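Leftovers and Lunch Trays: What Our Dining Hall Throws Away
Project report, Food Systems and Community
Team: Ivana Olivares, Joaquín Zúñiga, Feven Dinsa

1. Why we picked this

All three of us eat at Nisamard Hall almost every day, and we had all noticed the same thing at the tray return: whole pieces of fruit going into the bin. We wanted to know how much food really gets tossed at lunch, what kinds, and whether people could be nudged into taking less. Our advisor, Clem Ruawai, warned us that weighing garbage gets old fast. It never did for us — we argued about bread crusts for a week!

2. How we did it

We stood at the tray return for 9 lunches in October. Students scraped their plates into one of four tubs: fruit, vegetables, bread and grains, and everything else. After closing we weighed each tub on the kitchen scale and wrote the numbers on a shared sheet. Peels and cores went in a separate bucket and didn't count, so an apple only made it into our totals if there was still plenty left to eat.

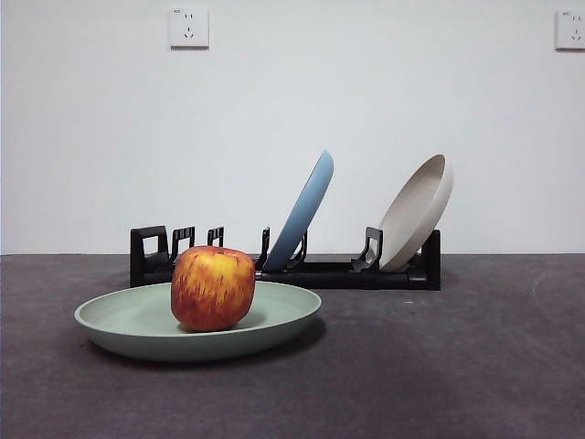

We also handed out a one-page survey and got 400 of them back, way more than we expected. It asked how hungry people were when they picked their food, how long they had to eat, and what they left behind most often.

3. What we found

Across all the lunches we counted 1,810 trays. Bread and grains made the heaviest tub on most days, with vegetables second. Fruit was lighter than we had guessed, but it bothered people the most. Lots of surveys had a note in the margin, like "I take a banana in case I'm still hungry and then I have class."

The big surprise was time. Students who said they had less than twenty minutes were much more likely to say they left food. Joaquín had bet on taste being the main reason, and he has paid up in cookies.

On Wednesday of the last week the kitchen let us try smaller plates at the pasta station (thank you, Czesław Zieliński!). People could go back for seconds as often as they liked. The grain tub came in lighter that day, though one lunch is too little to prove anything, and the menu was different too.

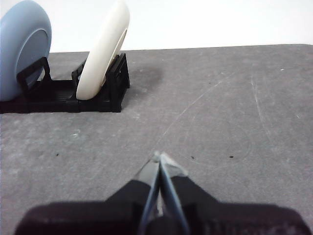 4. Problems and next steps

Our tubs got mixed up twice during the noon rush, and we threw out the numbers for those ten minutes. The survey only reached people who stopped to talk, so the ones in the biggest hurry are probably missing. Next semester we'd love to run the smaller plates for a full month and put up a sign saying it's fine to carry fruit out the door. Feven is already sketching the sign.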